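Anyone still heating a room with the PC this winter?

cobbleduck
13th October
Moved into a place on Vadholm Street with baseboard heat and my first bill was a shock: 1,167 kWh. My buddy swears a gaming PC warms his den for free. Thinking of skipping the space heater come December. Dumb idea?

marrowfat_tx
It isn't free lol. A watt is a watt. If you're gaming anyway, sure, enjoy the warm ankles, but running it just for heat costs the same as a space heater.

pinwheel88
Disagree a little! I only heat the one room now and went from 1,584 kWh to 638 – door shut, rug down, old desktop chugging away all evening.

marrowfat_tx
So the shut door saved you money. The desktop is a passenger.

pinwheel88
Fine, but it's a cozy passenger. Mine's an older tower, nothing fancy:

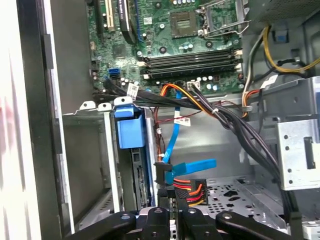
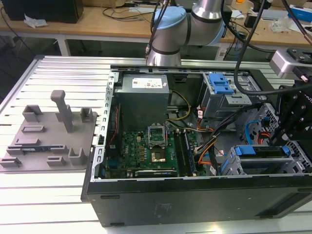

Side panel off in both, no CPU cooler on the board.

gus_of_gallegos
I'm with marrowfat. Get the Rekedel door sweeps and do your windows first. I had a draft under my back door you could fly a kite in.

cobbleduck
OK, ordering sweeps tonight. Does the window film peel paint? Landlord is picky.

gus_of_gallegos
The Ciltico one took a strip off my trim. Warm the tape with a hair dryer and pull slow.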